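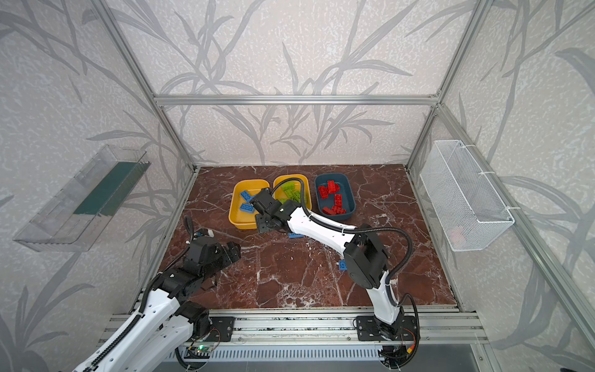

How to record sorting demonstrations with two arms

This page explains how we collect episodes for the brick sorting task at Orirano. It is written for new operators, but please read it also if you recorded with us before September, as the reset rule is different now.

Before you start
Put the trays in a row at the back of the floor and keep the front half open for the arms. Each tray gets one color of brick. Leave one or two bricks on the floor, in a new position each time. Check that the cable on each forearm can move freely when the elbow bends.

Recording
1. Bring both arms to the rest pose and wait for the tone.
2. Pick the stray brick with the nearer arm. Move slowly, and do not stop above the tray for a long time - the model learns also your pauses.
3. Open the gripper low, near the other bricks.
4. Return to rest and press Save. An episode should take 19 seconds or less.

After every 6 episodes, mix the bricks inside the trays by hand.

If you drop a brick, continue and pick it again. We keep these episodes with the label "recovery". Delete only when an arm touches the wall.

The set has now 1,682 episodes. Questions about labels go to Bogdan Zawadzka.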